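Ticket 369: peel-and-stick wall panels, Fundska order
Status: reopened by Carla Sleiman

Fundska says the adhesive holds for over 100 months. I doubt it. Two corners in my hallway lifted by October, and I followed the Clinero prep sheet to the letter.

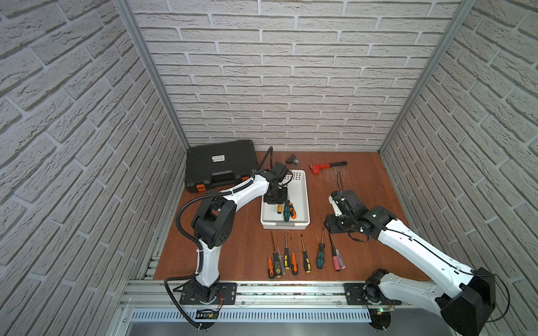

White brick pattern, recessed mortar lines.

Reply from Samer Sayegh: "Wipe the wall and press again." Did that. Pressed for 6 minutes. Same corners came up overnight.

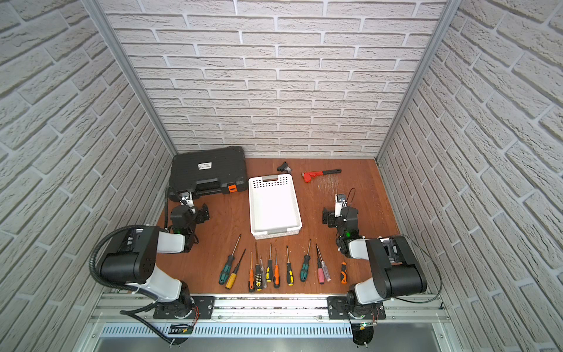
He now blames my paint, which he hasn't seen or asked about. I want a different glue or a refund, and please send it to someone other than Samer.

Assigned: Nour Atallah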